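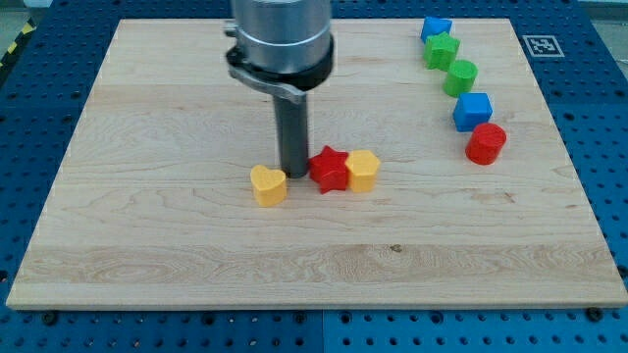 A maple board with toy shape blocks on it. Look for the wavy lines in the wood!

What's Hiding in a Wooden Board?

I have a confession. When I sit down to play with shape blocks, I end up staring at the board underneath them. Wood is full of stories, and once you know how to read them you'll be tapping on every table in your house (sorry, grown-ups).

Let's start with the wavy lines. They're called grain. A tree gets fatter every year by growing a new layer of wood under its bark, a bit like pulling on another sweater. When somebody saws the trunk into planks, the saw cuts through all those layers and they show up as lines and waves. There's a maple stump near the sawmill in Judthorpe where I once counted 136 rings. It took me most of an afternoon and I lost my place twice!

Now look for the straight, faint bands. A tree didn't make those. People did, by joining strips of wood side by side. Wood swells a little in damp air and shrinks a little in dry air, and one big wide plank can bend like a potato chip. Joined strips help a board stay flatter.

Did you find the small dark brown mark near the front? It might be a knot. A knot is the place where a branch once grew out of the trunk. The tree kept getting fatter and wrapped its new wood around the bottom of the branch. I like boards with marks. My own kitchen board has one that looks exactly like a snail.

Okay, the blocks! There's a yellow heart, a red star with five points, and a yellow pentagon snuggled right up against the star. A pentagon has five sides, and here's my favorite trick with it. Draw one on paper with all its sides the same length, then draw a straight line from every corner to each corner that isn't next door. A star pops up in the middle!

Want to try something at home? Put a sheet of thin paper over a bit of bare, unpainted wood and rub it gently with the side of a crayon. The grain may come through as stripes. Floors are good, and so are old fence posts. Ask first if it's somebody else's fence.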